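Themis Kouris
Sunday, and I have finally opened the old computer of my uncle's shop. I will write here what I do with it, because two people have asked me and it is easier to answer one time.

Themis Kouris
The history is short. The shop was Economou Hardware in Flarndale. The computer stood under the counter and kept the stock list and the invoices. When the shop closed, the computer came to my mum's garage and stayed there beside the paint tins.

Themis Kouris
My cousin wanted to take it to the tip. I said please wait, let me look at it first. A tower case is a nice thing to work on. You can lay it down, take off one side, and most of what you want is in front of you. Try this with a laptop and you will need a whole arvo and a lot of patience.

Themis Kouris
My plan is modest. I want a machine for the kids at the Watia neighbourhood house, for homework and printing. It does not need to be fast. It needs to start every time and not make a terrible noise.

Themis Kouris
First lesson, and I learned it the hard way on another machine: write down the screws. I use an egg carton. Side panel screws in the first cup, drive screws in the second, card screws in the third. The drive screws and the case screws look like brothers but they have different thread, and if you force the wrong one you will be sorry.

Themis Kouris
Second lesson is about the dust. Do it outside, on the grass or on the driveway, with a soft paintbrush and a can of air. Hold the fan with one finger so it does not spin. I wore a mask and I still sneezed until dinner.

Themis Kouris
Somebody asked if I open also the power supply. No. Never. It can hold a charge after you pull the plug, and I am not an electrician. I brush the grille from the outside and that is all. If a power supply is bad I replace the whole block.

Themis Kouris
The processor was the part that I was most nervous about. The old paste becomes like dry toothpaste and the cooler does not want to leave. Warm the machine for some minutes before you switch it off, then turn the cooler gently left and right. Do not pull straight up!

Themis Kouris
The processor is now in a small plastic box on the shelf, with a label in my best handwriting. I will clean it with alcohol and a coffee filter. A coffee filter leaves no fluff, my neighbour taught me this and I was very happy to learn it.

Themis Kouris
So the socket is empty and the lever must be treated with respect. Please do not touch inside the socket with your finger or with a cloth. I keep the brush away from there too. 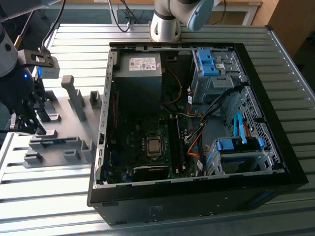

Themis Kouris
What I like in this case is the colour of the drive brackets. Blue plastic, one up at the cage and one down in the corner, so you see at once where your hand has to go. Some engineer was thinking about people like me.

Themis Kouris
The cables are less friendly. The orange one and the light blue one are both SATA, and before I unplug them I will put a piece of masking tape on each with a number. The same number goes on a paper for the board side. It looks childish and it saves an hour.

Themis Kouris
Memory: two slots. I have not decided what to buy. Noltard, the second-hand place near the station, has a tray of used sticks, and they let you bring one back if it does not work. I will bring the board model written on paper, so I do not have to guess at the counter.

Themis Kouris
For the drive I want a small solid state one. The old hard drive stays with my uncle. There are 385 customers in that list and it is not my business to give it away, even if half of them only bought a tap washer.

Themis Kouris
To the person who asked about the price: I have put a limit of 91 dollars for everything, paste included. If it goes over, I will ask the neighbourhood house before I spend.

Themis Kouris
Next job is the paste and then the processor goes back in. I have to be finished by 6 because I promised to cook. If you have an old stick of memory in a drawer, send me a message before you throw it in the bin.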